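Sowerby Towels: notes to go with the folding set

Welcome, and thank you for taking an interest in something as homely as towels. Sowerby is a collection of short recordings of towels being folded and put away in baskets, and this page tells you what is in it, how the folders are laid out and what to watch for when you use it. We started in November with a stack of old bath towels and more enthusiasm than planning, and it has grown since then.

The set has 500 recordings in 9 folders, one folder for each afternoon of folding. Every recording has a still picture and a short text note giving the kind of fold (half, thirds or quarters) and which basket the towel was meant for. If a note is blank, we forgot to write it, and we would rather leave it blank than guess months later. There are 54 of those, mostly in the first two folders.

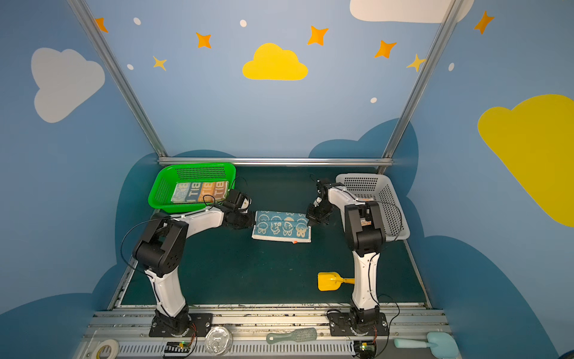 Sowerby Notes, Issue 3

The light blue towel with the little white cartoon faces is a favorite of ours, and it's a good one to begin with, because the white border along its edge makes it easy to see whether a fold has come out straight. Patterned towels in general are kinder than plain ones. The striped towel in the green basket, the one with the big letters TIB, is listed under "striped, lettered" in the index, and please search for it that way (we changed the name once and the old one is gone).

Baskets are listed by color only, so green and white. Small odds and ends such as the yellow toy shovel were never given labels, and you won't find them in the index at all.

The file names follow the Mundance pattern: folder, towel, fold, take. If you used our earlier Bikus set of napkins you will feel right at home, though Bikus had no baskets and its notes were a good deal shorter.

Known problems: folder 7 has two takes with the same number. Corrections are very welcome!

Last updated 24th December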